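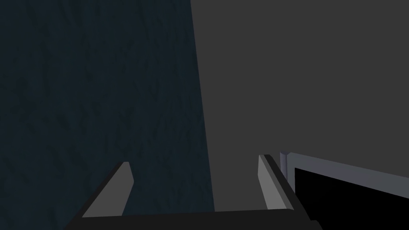

Prornumance Dodberg Arcade Stick

Wired arcade stick for fighting games, shooters and older arcade titles
Sold and shipped by Rernbridge
In stock. Black case, gray top panel.

Overview

The Dodberg is a full-size arcade stick with a square-gate lever, eight main buttons and a steel base plate. It connects by USB and works with Windows and Linux computers without a driver. The case is wide enough to rest both wrists on and heavy enough to stay put on a desk.

Prornumance has made replacement levers and buttons for a number of years, mostly for people fixing old cabinets. The Dodberg is its first complete stick. The lever and buttons inside it are the same parts the company sells separately, so anything that wears out can be ordered from the spares list at the bottom of this page.

The first run was 2,000 units and sold out in March. The stick now on sale is the second run. It has a different cable clamp and softer feet, and is otherwise the same.

Lever

The lever uses four microswitches and a square gate. Shaft height above the panel is 52 mm with the standard ball top. The throw is short and the spring is on the light side, which suits players who do a lot of dashing and quick half circles. If you prefer a firmer feel, the heavy spring is sold as a spare and goes in with the same screwdriver you use to open the base.

An octagonal gate is included in the box. To fit it, take off the base plate, press the two tabs on the sides of the square gate, and lift it out. The octagonal gate snaps into the same place. Most people who play shooters or platform games seem to like the octagonal gate better. For fighting games it is a matter of what you learned on.

The ball top unscrews by hand if you hold the bottom of the shaft with a flat screwdriver. The thread is a common size and most bat tops will fit.

Buttons

The eight main buttons are the Lemieux snap-in type, with a matte surface and a fairly quiet return. They are laid out in two curved rows. The rows are offset a little to the right of the lever, with a wider gap than on some smaller sticks. Players with small hands may want to try the layout before buying. A printable full-size template is on the downloads page. Print it with scaling turned off.

Start, Select and Home are on the right side of the case, set into the wall so they can't be pressed by mistake during a match. A slide switch beside them locks all three. When the lock is on, a small amber light next to the switch stays lit.

Buttons can be reassigned with or without a computer. To do it on the stick, hold Select and Start until the amber light blinks, press the button you want to change, then press the button whose job it should take. The light stops blinking when the swap is saved. Holding Select and Start again for a few seconds cancels. The settings stay in the stick when it is unplugged.

Case and base

The top panel is flat with no raised edge, so there is nothing for the side of your palm to rub on. The case sides are molded plastic. The base plate is steel, held on by six screws, with a full-width rubber mat underneath. The mat can be wiped with a damp cloth. Do not use alcohol cleaners on it, as they dry out the rubber and it will start to slide.

There is a clear cover over the top panel with room for a printed sheet under it. The cover is held by the same screws as the panel. Artwork sheets can be cut from the template on the downloads page. Ordinary photo paper is thick enough. Cardstock is too thick and will bow the cover near the lever hole.

Cable

The cable is detachable and locks with a quarter turn. A cable compartment with a door is built into the back of the case. The door on the first run could pop open if the cable was packed in tightly. The second run has a stronger latch.

Lag and polling

The stick is polled a thousand times a second in its default mode. There is a compatibility mode for older computers and some USB hubs, which you turn on by holding the top left button while plugging in. If the stick is recognized and then drops out after a few minutes, try this mode first, then try a port on the computer itself instead of the hub.

Opposite directions pressed together are treated as neutral. This is fixed and can't be changed in settings. Several event rules now ask for it.

In the box

Dodberg arcade stick with square gate and ball top fitted
Octagonal gate
Detachable USB cable
Screwdriver for the base plate
Two blank button caps in gray
Quick start sheet

Specifications

Lever: four-microswitch, square gate, octagonal gate included
Shaft height: 52 mm
Main buttons: eight, snap-in
Side buttons: Start, Select, Home, with lock switch
Connection: wired USB
Systems: Windows, Linux
Audio: none
Wireless: none
Case: molded plastic with steel base plate
Warranty: 5 years on the case and board, one year on the lever and buttons

Notes on fit and use

The stick is meant to be used on a desk or in the lap. On the lap, the mat grips denim well and slides on anything shiny. If you play on a low coffee table, check the height first. The case is taller than most keyboards by a fair amount and your wrists may end up bent back.

It fits in a large messenger bag. It does not fit in most school backpacks with the ball top on. Take the ball top off and it will go into many of them at an angle. Prornumance sells a padded bag made for this model, listed below.

Annick Boychuk, who laid out the panel, has written a short guide to adjusting the lever spring and gate. It is on the downloads page along with the template and wiring diagram. The wiring diagram is for the second run. First run owners should use the older one, as two of the ground wires were moved.

Customer comments

"Moved over from a pad for fighting games. Took me two weeks to stop missing jumps. The lever is lighter than I expected and I ended up buying the heavy spring. Buttons are good. I would like a longer cable." Tanner Landry

"Bought for vertical shooters, put the octagonal gate in the first night and left it there. The amber light is a bit bright in a dark room so I put tape over it." Verified buyer

"Box arrived with a dented corner but the stick was fine. Screws on the base were very tight. Use the screwdriver that comes with it, mine is better than the cheap ones I had." Verified buyer

"Four stars. Wish it worked on my console without an adapter." Verified buyer

Common questions from buyers

Will it work on a console?
Prornumance only supports computers. Some buyers use third-party adapters. Rernbridge doesn't test adapters and can't help with setting them up.

Can I fit other brands of buttons?
Yes, if they are snap-in and the same diameter. Screw-in buttons will not clear the wiring under the top row.

Is there a left-handed version?
No. The case can't be flipped, because the cable compartment gets in the way of the lever.

Do I need to solder anything to change the parts?
No. All connections are push-on.

Does it have a headphone jack?
No.

Spares and extras for this model

Heavy lever spring
Square gate, octagonal gate
Microswitch set, pack of four
Ball top, black or gray
Main button, single or full set
Base mat, self-adhesive
Clear panel cover
Locking USB cable
Padded carry bag, order code 667

Shipping and returns

Orders placed before 2 p.m. leave the Rernbridge warehouse the same working day. The stick ships in its own printed box inside a plain outer carton. Spares go out in a padded envelope unless ordered with a stick.

Unused sticks can be returned within a month of delivery. Opening the base plate does not affect the warranty, but a stick that has had other makers' parts fitted must have the original parts put back before it is returned. Please include the octagonal gate and both button caps. For warranty claims, keep your order number and write to the support address on your invoice with a short note on what the stick is doing and which mode it was in.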